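Nerea Escobar
Thread on changing my electricity plan, for anyone who got the same letter from Nodivard that I did. I read all the paperwork so maybe you can skip some of it.

1/ The letter came in April. It says the flat rate plan is closing and everyone on it will be moved to a time-of-use plan called Jalow unless they pick something else. You have 52 days from the date printed on the letter. Mine took a week to reach me, so check the date and don't count from when you opened it.

2/ Flat rate means you pay the same per kilowatt hour all day. Time of use means you pay more from 4 to 9 p.m. and less overnight. If you cook dinner at home and run the dryer after work, most of your use is in the expensive part.

3/ I used 640 kilowatt hours last month. That number is on page 2 of the bill, under the bar chart. Write it down before you call. The person on the phone will ask for it even though they have it on their screen.

4/ What the letter leaves out is your hourly use. You can get it from the website. Log in, go to Usage, then Export, then pick Hourly. It downloads as a spreadsheet. The button doesn't work on my phone but it works on a laptop.

5/ I added up my own 4 to 9 p.m. hours. It was more than I expected — the window AC and the oven are both on then. The dishwasher was in there too, and that one is easy to move. Ours has a delay button I had never touched.
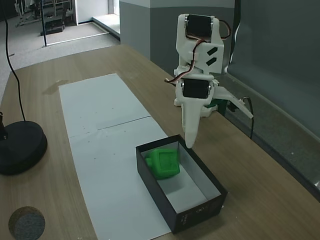 6/ The other choice is Kemier, which is a tiered plan. You get a cheap block each month and then the price goes up for anything over it. No clock to watch. If you use little power in total but use it all in the evening, do the math on this one first.

7/ There's a fixed charge on both plans. It's listed as "basic service" and it's per day, so multiply by 30 before you compare. I missed this the first time and my totals were off.

8/ My result with last month's numbers: Jalow came out higher than what I pay now. Kemier came out higher too, but by less. Over a year the gap between the two is $89 for my apartment. Yours will be different. I'm not telling anyone which to pick.

9/ Summer is when it changes. The evening price on Jalow goes up June through September and the letter puts that in a footnote. If you only test with a spring bill you'll get a nice low number that doesn't hold. Use last July or August if you lived in the same place then.

10/ Someone asked about electric cars. I don't have one. My neighbor in the Cordero building does and she says overnight charging on a time-of-use plan saves her money, but she also works from home and can run laundry in the morning. I'd treat that as one household.

11/ You can switch once without a fee. After that you have to stay for 12 billing cycles. The phone rep told me six, the website says 12. I asked for it in writing and the email says 12, so I'm going with 12.

12/ If you get the income discount or the medical discount, ask whether it carries over before you agree to anything. It's supposed to carry over. I'd still ask, and I'd write down the name of the person who answers and what time you called.

13/ Phone line is quickest right after 8 a.m. I tried at lunch and gave up after 40 minutes of hold music. At 8:05 I got a person in two rings. You can also do it online, but the form times out if you leave it open while you look for your account number.

14/ Renters: if the bill is in your landlord's name, the letter went to them. Ask to see it. Mine is in my name so I don't know how much say you get.

15/ I put in for Kemier last night. The confirmation says it starts with the next meter read. I'll add the first bill to this thread when it comes — it'll be a partial month, so it won't mean a lot until the one after.

16/ Edit to 4: a couple of people say they have no Hourly option under Export. Try Daily, then look for a small dropdown above the chart. If it's still not there, you may have the older meter, and then you have to request the file by phone.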